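**Ticket 2155 – Reset accepted with a person inside the marked area**
Site: Murnorska, cell 2
Reported by: Aroha Harawira
Component: Orkico cell controller, build 1463
Priority: high

Arm resumed a packet pick after a protective stop while a technician was still inside the floor marking. No contact. Speed was at the reduced setting. Log shows stop code 3094, then reset, then motion, with no separate start command.

Our cell rules (section on restart) say that a reset only clears the stop. Motion needs a second, deliberate start from outside the marking. The controller treated both as one input.

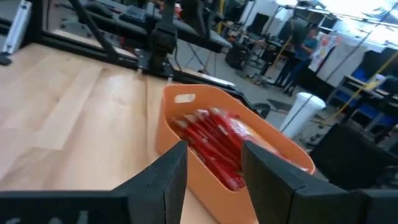
Checked so far:

- Reset button wiring matches the drawing.
- Auto-resume was set to ON. The Wogan template ships with it OFF – changed at some point in June, no entry in the change log.
- Same setting found ON in the Estard cell. Turned off there too.

Fix applied: auto-resume OFF, setting locked behind the supervisor password. Repeated the stop and reset ten times with the gripper open over the tote. Arm held position each time until start was pressed.

Still open: the rules don't say who signs off on a parameter change after commissioning. Draft wording sent for review – any change to stop, reset or speed settings gets a log entry and a second person's initials before the cell runs again.

Keep ticket open until the wording is approved.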